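How do I sort bracelets so they stop turning into one bracelet?
Posted in Home & Closet, 21 April 2025
344 views

Flarkance

I own more bracelets than wrists, and until last week they all lived in a drawer in a state of permanent embrace. I've now got the first batch untangled and spread over the bed, on the gray sheet with the white grid, which makes me feel like I'm running an archaeological dig. Beads, cords, every one a different color. The pearl one worries me most, as it has little metal links between the pearls and those catch on everything I own, including me.

My plan is to put the lot in a white cardboard box and call it done. My sister says this is the drawer again with higher sides. Is she right, and if so, what do I do about it? I won't be buying a jewelry cabinet. I looked at one and it cost $522, and it had a mirror on it, so I'd also have to watch myself untangling things.
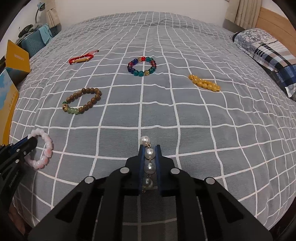

Hatice Ersoy

Keep the pearls away from the rest, whatever else you decide. Beads rub, and pearls scratch more easily than almost anything you'd string next to them. Put them in a soft pouch or an old clean sock, laid flat. Don't hang them — the weight works on the links over time. Wipe them with a soft cloth after you wear them, and keep hairspray off them.

For the others, your sister is right. One open box is a drawer. Cut some strips of card, slot them together, and give each bracelet its own cell. Fasten every clasp before it goes in, too. An open clasp is a fishhook.

Kovby

just get a box

Pustano

I'd go along with Hatice on the pearls and add one thing for the cardboard box. Stretchy bracelets don't need cells. Slide them over a paper towel tube by color and lay the tube along one side. I got 4 tubes into a shoebox in December and have only had to swear at it once. Chunky red ones on the outside, where you'll find them at 7 in the morning.

Any sturdy box will do as long as the beads don't have gaps at the bottom to roll out of. Mine had a gap. I'm still finding beads.

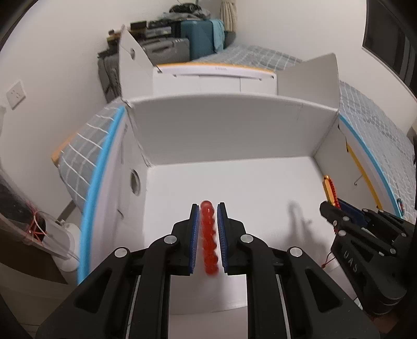
Red beads and the white box.

Flarkance

Thanks, all. Card strips it is, and the pearls get the sock. Kovby, I did have a box.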